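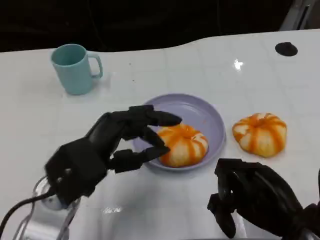
4.2 Arranging the Seasonal Centerpiece

The Sevby tabletop set is intended for dining tables, counters and reception desks with a flat, level surface. It may be arranged with every ornament inside the dish, or with one or more placed directly on the tabletop. The striped orange-and-cream pumpkins suit either method; in the arrangement at the head of this section, one rests in the lavender plate and the other stands on the white table to the right of it. Both methods are covered by the steps below.

1. Clear the area and wipe it with a soft, dry cloth. Glossy tabletops show dust and fingerprints readily.

2. Set the plate down with its raised rim facing up. Leave at least 3 inches between the plate and the edge of the table.

3. Place the first pumpkin in the plate, slightly to one side of the center. Lower it by its sides and do not drop it.

4. Place the second pumpkin outside the rim. The two should not touch.

5. View the arrangement from a seated position and turn each pumpkin until the stripes face as desired.

NOTE: Additional Sevby ornaments may be ordered separately under part number 706. The replacement plate is part number 864. Both are supplied by Basivent - please quote the part number in all correspondence.

CAUTION: The ornaments are for display only. Do not serve food from the plate while ornaments are in it. Keep the set away from candles, heaters and direct sunlight.

CAUTION: Do not slide the plate across a polished or tiled surface. Lift it with both hands when moving it.

4.3 Storage

Remove the pumpkins from the plate before storage. Wrap each piece separately in tissue and return it to the original carton - do not stack ornaments inside the plate. Store the carton upright in a dry place.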